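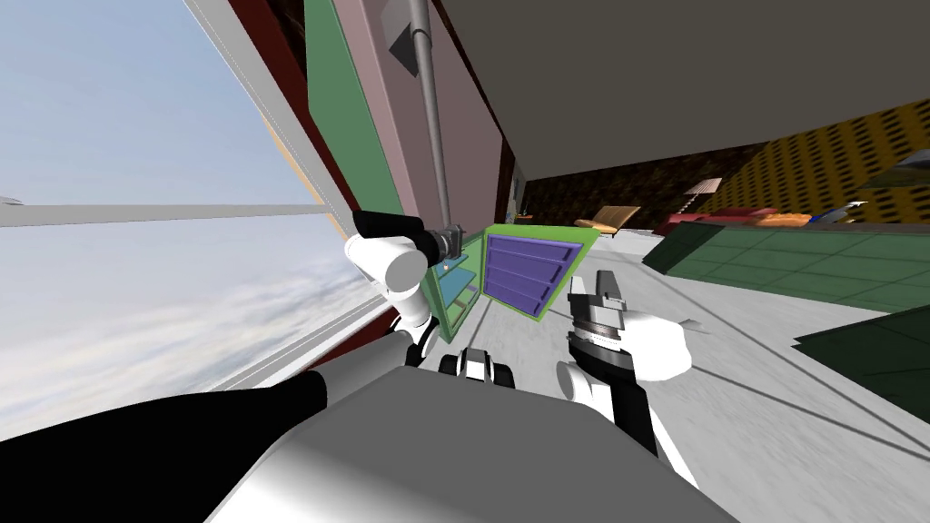 Aveo 23 cm Appam Pan Review

I grew up eating appam at my aunt's table and never once made it myself until last year. Back then I used a small wok with a lid borrowed from a saucepan. The appams came out thick on one side and stuck to the bottom more often than not, so in August I bought the Aveo appam pan, and I have used it nearly every Sunday and a few weekday evenings.

The pan is 23 cm across with a rounded base, two short side handles and a glass lid. The inside has a nonstick coating. It weighs 600 grams without the lid, so swirling the batter is easy on the wrists. That matters when you are making appams for four people one at a time.

First use

The leaflet says to wash the pan, dry it and wipe it with a few drops of oil. I did that and poured the first ladle on medium heat. The edge set too fast and the batter would not climb the sides. On low heat the second one spread well, and by the third I had a thin, crisp rim and a soft middle. On my small gas burner the right setting is just above the lowest. With the lid on, each appam takes 4 minutes.

The batter

I use raw rice soaked overnight, grated coconut, a spoonful of cooked rice, a pinch of yeast and a little sugar. Salt goes in just before cooking. It should pour like thin cream. If yours is thicker than that the pan will not save it – you will get a pancake with a raised edge.

I also tried a batter with half wheat flour. It browned faster and the rim was chewier, but it came away from the pan without trouble. Egg appam worked too. Crack the egg in after the swirl and give it an extra minute with the lid on.

What I like

The release is very good. I run a silicone spatula around the rim and the appam slides onto the plate. I oil the pan once at the start and not again. Cleaning is a quick wipe with a soft sponge and warm water.

What I don't like

The handles get hot. They are metal with a thin plastic sleeve, and after three or four appams I need a cloth to swirl. The lid knob came loose in the second month and I had to tighten it with a screwdriver. The pan also rocks on my flat electric plate, and the base heats unevenly there. If you don't cook on gas, look for one with a flattened base.

Compared with the Enley

My friend Marwa El Idrissi has the cast iron pan from Enley and let me keep it for a week. It gives a better brown lace on the edge and holds its heat between appams. It is also much heavier, it needs seasoning, and my first few stuck badly. For someone who makes appam every day I would say get the Enley. For weekends the Aveo is less work.

Price

I paid 21 dollars with the lid included. The coating has no scratches so far, but I only use silicone and wood in it. I would buy it again for a gas stove.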